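Packing orders all afternoon, so you're getting my opinions on shipping whether you ordered them or not.

I sell secondhand teapots from a spare bedroom in Wenby. When I started, I figured the job was 90 percent teapots. The job is cardboard. I own a cardboard business with some teapots in it.

First lesson, paid for in cash: "fragile" stickers are decoration. I bought a roll of 808 of them. I have since seen a carrier throw a box so stickered it looked like a parade float.

Carriers, ranked. Drastport: slow, polite, will leave it with a neighbor you've never met. Pomik: fast, and drives like the parcel owes them money. That's the ranking. Those are the two that come to Wenby.

Pomik's claim form has 28 boxes to fill in. Box 19 asks me to describe the sound the item makes when shaken. It was a teapot, Pomik. It makes the sound of several teapots now.

My last claim got a reference number ending in 2,049, comma included. I like to picture the other claimants ahead of me, all holding spouts.

Let's talk about tape. There's a kind that shrieks and a kind that splits lengthwise and leaves you picking at the roll with a thumbnail until dark. The shrieking kind is better. My downstairs neighbor disagrees, and has said so through the floor.

Boxes: get ones that fit. A teapot in a box three sizes too big gets a running start before it hits the wall. I did this for a whole April. I refunded most of April.

Peanuts, no. They get in the spout. A customer wrote to tell me one came out in her tea, and gave me four stars, which I thought was generous of her.

Crumpled paper is fine if you use twice as much as feels sane. Shake the box. If you hear anything, open it and start over. Yes, again. Yes, I know you already taped it.

I switched to mailer boxes for the small stuff - creamers, sugar bowls, lids that lost their pots. They fold up from flat and the lid is already attached, so there's one less thing for me to put down somewhere and lose.

Mailer lid up, two views: 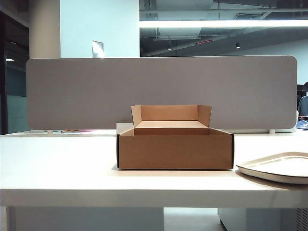
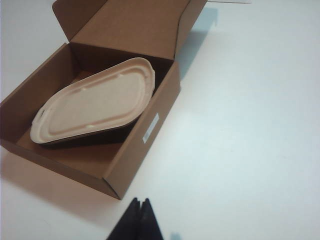
Cost, for those who asked: I buy from a wholesaler called Jiang, who sells in bundles of 18. I needed 20 last month. You can guess how many I now own.

Postage went up again, by the way. Drastport sent a cheerful email about it with a drawing of a sun. I've raised my shipping by the same amount, minus the sun.

Someone asked whether I'd ever think about selling something that doesn't break. I looked into tea towels. They weigh nothing, they fold, you could throw one off a roof. I have never wanted to own a tea towel in my life.

Pomik comes at 4:30 and I have one brown betty left to wrap. Listening for the shake.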